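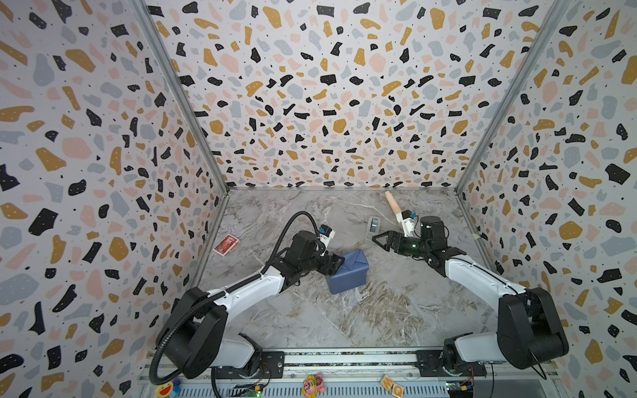 Dá para colar papel de parede adesivo sozinho, sem formar bolhas? O segredo é descolar só uns 40 cm da película de cada vez e ir alisando do centro para as bordas com uma espátula de feltro.

Aprendi isso no meu quarto, depois de estragar uma tira inteira (que raiva!). Primeiro limpo a parede com pano quase seco e espero até o dia seguinte. Depois risco uma linha a lápis com o nível, porque canto de parede nunca é reto, e corto cada tira com uma sobrinha em cima e embaixo.

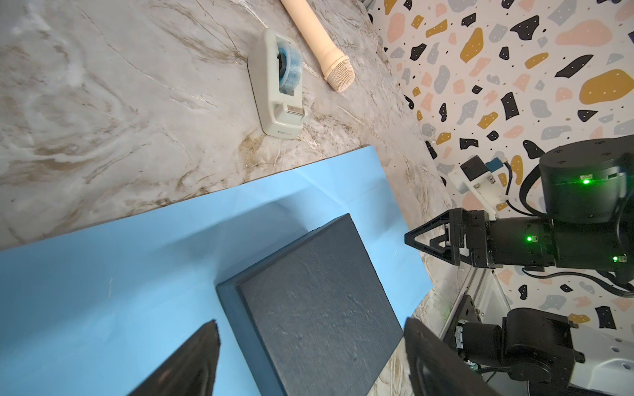 Aí é emendar o desenho da segunda tira com o da primeira, sem pressa, e só então passar o estilete no rodapé, com lâmina nova! Se sobrar uma bolhinha teimosa, furo com agulha e aperto com o dedo.

Leia também
Como tirar cola velha da parede
Rolo Berklow ou Mostthorpe: qual comprei
Pintando azulejo em dezembro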